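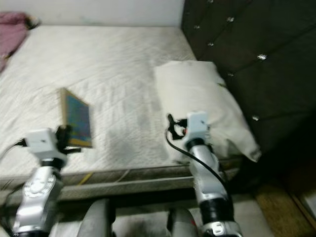
Left gripper holding the small framed picture over the mattress.

I promised a write-up of the gripper fault at Samley, so these are my notes from October. The short version is that the left gripper let go of things it had been told to hold, and the log said it hadn't.

The setup is two arms on one base, running our pick-and-place routine on household objects. Each gripper reports finger position and motor current to the controller, which we call Moltgate. Moltgate decides whether an object is held by checking that the fingers stopped short of fully closed and that current is above a threshold. That threshold has been 339 in raw units since Ayman Chamoun set it, and I had never had cause to look at it.

The first drop was early in the afternoon. The fingers opened a few millimetres during a lift and the object fell onto the mattress. Moltgate kept reporting a good grasp and carried on to the place position with nothing in the fingers. It did this 4 times in 30 lifts. The right gripper, running the same code, had no drops.

I suspected the finger pads first and swapped them. No change. Then I swapped the two motor drivers, and the fault stayed on the left, so it wasn't the driver either.

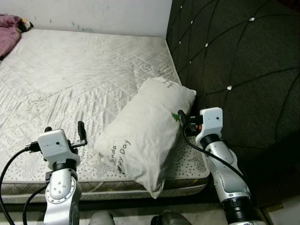
Ayman asked whether the status messages were fresh or whether Moltgate was just reading the last good one over and over. He wanted the timestamps before anyone touched another screw.

He was right to ask. The left gripper's status stream froze for up to 1000 milliseconds at a time, always when the wrist rolled past a certain angle. The cable was being pulled at the connector. During the freeze the controller saw the old current value, which was fine, and the old finger position, which was also fine. Meanwhile the gripper had lost its hold command and relaxed.

So there were two faults. The cable was too short for the wrist roll, and the software had no limit on how old a status message could be. The second one bothers me more. A stale reading should stop the arm. With a small object on a soft surface it costs you nothing, but the same code would run with a heavier load.

I re-routed the cable with more slack, added a strain relief clip, and put an age check in Moltgate -- anything older than three control cycles now triggers a hold and an alarm. Then we moved to the storage corner, where there is more to snag on and the wrists have to work at lower angles.

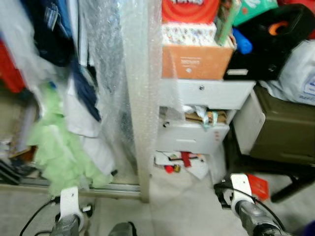 Still to do

Pull the connector on the left wrist and look at the pins. Test the age check by unplugging the cable in the middle of a lift, with a soft load first. Log message age for both arms as a normal channel. Ask Hrnčiar whether the older Pilero code has the same gap, as I copied the grasp check from there.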